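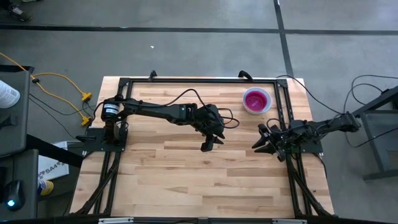

Both arms are bolted down now and they have stayed bolted down for a week, so I'm calling the frame finished. I said the same thing in the last post and then took it apart the next morning, but I've used it since and I don't see anything I want to move.

The table is butcher block. I bought it before I had any idea how heavy the arms would be, and it was a good accident. The first version of this sat on a folding table in my garage, and every time one arm stopped quickly the other one shook. Marlene MacPherson offered me a corner of the Hiebert shop in September, and the folding table stayed home.

The framing is black slotted bar with corner brackets at the far end and clamps holding the far edge down. I don't have any screws through the top, and I'd like to keep it that way. The base plates took most of the time. I had the left one on first and measured everything else from it, which meant that when I found it was 2 mm out of square with the far bar, everything else was out too. I loosened the whole left side and did it again against a machinist's square. That took an evening. The right one took twenty minutes.

The diagonal braces at the near corners were Brock Boychuk's idea. I had planned to leave them off. Before they went on, I could push the frame with one hand and watch the gripper tip move. Now I have to lean on it.

**Cables**

I'm still not happy with these. The cable to the left wrist goes over the top of the link in an arch, with a spare loop at the end. I tried it tight along the link first and it pulled at the connector whenever the wrist rolled past a certain point. The loop fixes that, but it can catch on things. I have it on the list to print a clip.

Power comes across the floor on a yellow extension cord. I want to get that up off the floor and under the table at some point. Marlene would also like that.

**Software**

Each arm has its own controller process and they both talk to one small program I've been calling Narik. Narik does very little. It reads the target positions, checks that the two grippers aren't being asked to be in the same place, and passes the targets along. The check is a simple distance limit between the tips. It ignores the elbows, so I keep the speed low and a hand near the stop button.

I ran a slow back-and-forth motion for 2000 cycles with nothing in the grippers. It stopped once, at cycle 49, with a timeout on the right arm. I reseated the connector at the base and started over, and the second run went all the way through. I haven't seen the timeout again. I don't fully believe it was the connector, so I'm logging everything for now. The log from the full run has 3917 warnings in it, nearly all of them the same message about a late packet. I'll look at how late before I decide to care.

**What's next**

The first job is moving a bowl from one side to the other, with a handoff in the middle. I picked a bowl because the rim is easy to grab and it doesn't matter much if it gets dropped. The right arm can reach it fine. The handoff is where I expect trouble, as the fingers on both sides want the same bit of rim.

I also need to write down the joint offsets somewhere better than the back of a Bredelen catalog. If anyone has used the Ristberg finger pads on a thin plastic edge, please leave a comment and tell me whether they slip. I have one set and would have to order another.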